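Gripper rig tips from our bathroom (and the garage)
2025-06-29

The handheld gripper build is finally at the stage where I can use it on real chores, so I've been keeping a list of what I'd tell anyone starting one at home. Most of this comes from the workbench at Jornbridge, our shared workshop, and the rest from crawling around my own house with cubes on my hardware.

Print your marker cubes matte. My first set was on shiny photo paper and every ceiling light turned a square into a white blob. Plain paper glued down with a glue stick works great! Press it flat with an old gift card and let it sit under a book overnight. A wrinkle will mess up your tracking more than a cheap printer will.

Rub the sharp corners of the cube with 400 grit before you glue anything on. You'll bump it into things constantly (door frames, mostly) and a soft corner doesn't peel the paper.

For the hand cube, go with a wide strap and sit it on the back of the hand, well behind the knuckles. I tried it on the wrist first and it told me plenty about my wrist and nothing about what my fingers were up to. Snug, but you should still be able to make a fist and really lean on a rag.

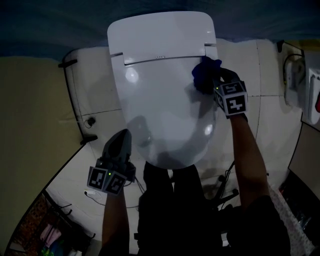 Cloth in the right hand, gripper in the left, a marker cube on each side.

Toilet lids are a good test, by the way. They're curved, they're glossy, and there's a seam at the back that makes you change your angle. Start with the cloth in your bare hand and get a feel for the path you want, then try the same path with the gripper. I do 20 passes and then look at the recording before I do any more - learned that one after losing a whole evening to a loose cube.

Fold the cloth in 4 if the gripper is going to hold it. A single layer slides right out of the tips. Microfiber is fine, old T-shirt is better.

Cleaner goes on the cloth, never sprayed at the lid. Mist gets on the paper squares and they go gray and fuzzy, and it can't be good for the electronics either.

Check your screws after every session. Mine back out a little each time, and a dab of nail polish on the threads has held so far. Next job is a lighter handle, which I'm hoping to have printed by August.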